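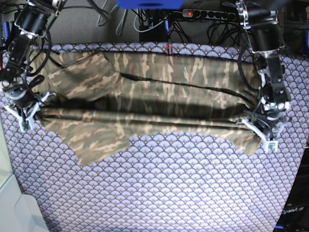
Can a machine fold my laundry yet?
Slowly, and you'll be refolding a good part of it yourself.

marlowe_bench
Posted Monday

That's the short version, anyway! I run the back room at Kedora (work clothes, mostly) and I've been reading up since July, hoping something could take the pants off my hands. Towels I can believe. Pants have pockets and seams and legs that go wherever they please, and a fold that looks fine at the waist is a mess by the cuff.

tinroof316
Bit harsh, I think. Pulling a garment tight from both ends is the hard part, and two arms can do that now. Give it a plain table and time and I'd let it run overnight while I sleep, bless it.

marlowe_bench
Overnight is lovely at home, but we get 400 pieces on a busy day, and my sister and I do 40 before the coffee's gone cold. Who's waiting on a machine for that?

oren_fan
Smits quoted us 894 a month for a folding rig, shirts only. We said no, though I did feel a little sad about it, I hate shirts.

tinroof316
Shirts only?? Okay, I'll give you the shop floor for now. Still want one for the kids' stuff, wrinkles and all.

marlowe_bench
Fair enough! Has anybody tried the Teven one on heavy cotton?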